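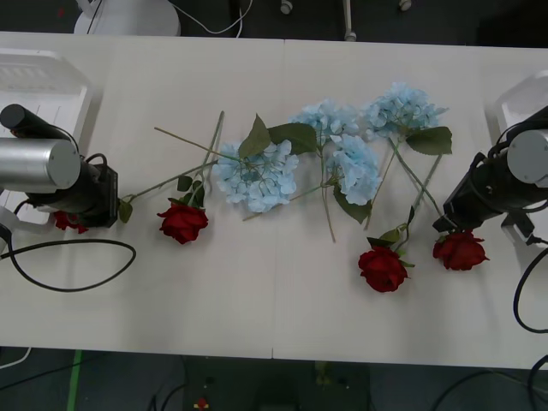

A long thread in praise of the 36 bus

1/ I sold my car in August and I've been meaning to write this ever since, so get yourself a cup of something. I want to talk about the 36, the bus that goes from Flusidden to Luller the slow way, and about how fond I have become of it (very, embarrassingly, ask my sister).

2/ First, for those of you who don't live out here: there are two ways to get to Luller. There's the express, which takes the highway and has the nice seats. And there's the 36, which visits every hill, school, clinic and cornfield it can find and gets you there when it gets you there. I took the express for the first two weeks and then I missed it one morning and that was that.

3/ What I noticed that first morning was the talking. On the express people have their headphones in, and I don't blame them, I did too. On the 36 a woman across the aisle asked me if I thought her coat was green or gray, and four people weighed in before the next stop. (It was green. I will not be moved on this.)

4/ A word about the route. It starts behind the library in Flusidden, goes down past the feed store, and then does the big loop around the reservoir that makes newcomers think they've gotten on the wrong bus. You haven't! Stay in your seat! It comes back around, and in the winter with the leaves down you get the whole water to look at on the left side.

5/ Sit on the left going out and the right coming home. I'm giving you that one for free and it took me a month to work out.

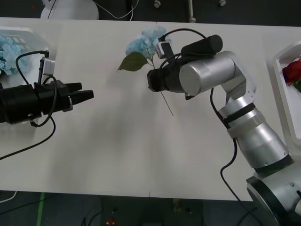 6/ Then there's the climb up to Amarasinghe's, the bakery at the top of Cutler Hill. The stop is right at the door. I've learned that if you get off there and walk the next stretch, you have time to buy a cardamom bun and eat most of it before the following bus picks you up at the bottom. You do have to walk quickly and you do get crumbs in your scarf.

7/ Someone asked about the fare when I posted about this before. It's cheaper than the express, and the transfer slip is good all morning. I keep mine in my glove so I don't have to dig for it, and I have washed that glove with the slip in it more than once.

8/ I should say something about the buses themselves, for the bus people, because I know you're out there and I have turned into one of you. My favorite is number 2819. It has the old brown seats with the springs in them, and the bell still has a pull cord in place of a button. It rattles like a drawer full of spoons. When I see that number coming around the corner I am happy all the way to work.

9/ My least favorite I won't name, but the heater on it has two settings, off and Sahara, and if you're on it in a wool coat, well, good luck to you.

10/ Now, the downsides, since a friend told me I was making it sound like a cruise. It's late a lot. It doesn't run after 7 in the evening, so if there's a concert or a dinner in Luller you need to plan how you're getting home. When there's ice on Cutler Hill it skips the hill altogether, and the only way you find out is by standing there getting cold.

11/ I have been that person standing there. A man I'd never met pulled up and told me the bus had gone the low road, and then waited with me until my ride came – we talked about tomatoes for half an hour, and I've grown his kind of tomato in my head ever since.

12/ People ask whether I miss the car. Yes, at the grocery store. I miss it when I've bought potatoes. I got a folding cart from Zosumitz Hardware that squeaks on the left wheel, and I've oiled it, and it squeaks. Otherwise I don't think of the car much. I did get a pang when I saw one the same color last week, and I waved at it, which startled the driver. 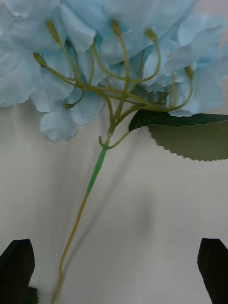
13/ The other thing I've gained is reading. I get so much read! I used to go through maybe a book a season and fall asleep on it. Now I've got the ride out and the ride back, and I've finished the long sea novel my mother gave me years ago and can finally look her in the eye. The reservoir loop is good for a chapter if the chapter is short. The stretch by the gravel pit is no good for reading at all, so I use it for looking out the window and planning supper.

14/ I've also learned who gets on where. I don't know names, and I kind of like that I don't. There's the lady with the green coat. There's a teenager with a cello who takes up two seats and apologizes to both of them. There's the couple who split one crossword and argue over it in whispers. When one of them is missing for a few days I find I worry, and then they're back and I want to cheer.

15/ All of which brings me to the reason I'm finally writing this down. The county is looking at the schedule again, and one of the options would drop the midday trips. There's a comment form on the transit page and it closes on 30th January. It has a little box that fits 125 words, so I had to leave out the buns.

16/ If you ride it, even once in a while, would you fill that in? It helps to say where you get on and what you use it for. Clinic visits, shifts, school, visiting your aunt, all of it counts. You can also pick up a paper form from the driver if you don't care for websites. My neighbor did hers in pencil and they took it just fine.

17/ And if you've never ridden it, pick a clear morning and go out to Luller and back. Bring a book and exact change. Get the cardamom one, and if they're out, the one with the plum.

18/ Oh, and a few of you have asked about dogs. Small ones on a lap are fine, and big ones are up to the driver. There's a very large gray one who rides on market mornings and he has never once been turned away, as far as I know.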